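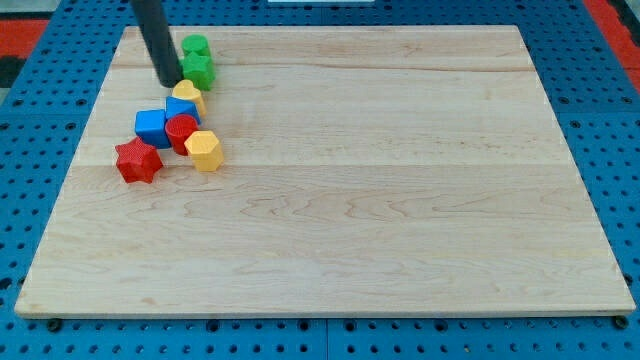

Shapes! What are they, and why do blocks come in so many?

A shape you can draw on paper is flat. A circle, a star, a heart. Now imagine the shape growing straight up off the page, like a building. That's a solid shape. You can pick it up, stand it on a table, drop it on your toe (ouch).

Grow a circle upward and you get a CYLINDER. Soup cans are cylinders. So are lots of candles. Round on top, round on the bottom, one curvy wall.

Grow a square the same height as its sides and you get a CUBE. Dice are cubes. Every face is a square, and there are six of them.

Six sides on top? That's a hexagon, and the block is a HEXAGONAL PRISM. Long name, easy shape. Bees make hexagons too – look up a honeycomb, they fit together with no gaps at all.

Stars and hearts work the same way. Flat star, grow it up, star block. A five-pointed star has five tips poking out and five corners poking in. Ten corners! Run your finger round the edge and count.

Which ones roll?

Cylinder on its side – yes, off it goes. Cylinder standing up – nope. Cube – nope, it just slides or tips. Hexagon block on its side – sort of. Bumpy. Try it on a big wooden board and listen to teh clunks.

Which ones stack?

Flat top, flat bottom, good for stacking. Now try to balance a heart on its point. Tricky.

Why the ridges?

Some blocks have little lines or bumps all over. Ridges give your fingers something to grip. Same idea as the lid on a jar or the bottom of your sneakers.

Sorting game

Tip out your blocks. Sort by color first. Red here, blue there, yellow, green. Done? Mix them up and sort by shape insted. Did the same blocks end up together? Probably not! A red star goes with the red things one time and the other stars the next time.

Harder – shut your eyes, have a friend hand you a block. No peeking. Feel for corners. No corners at all means it's probaby a cylinder.

Words to know
Face – a flat side of a solid shape
Edge – where 2 faces meet
Prism – same shape top and bottom, flat sides

Written by Marisol Bedoya for Duleo Kids. New topic every Saturday – next up, shadows.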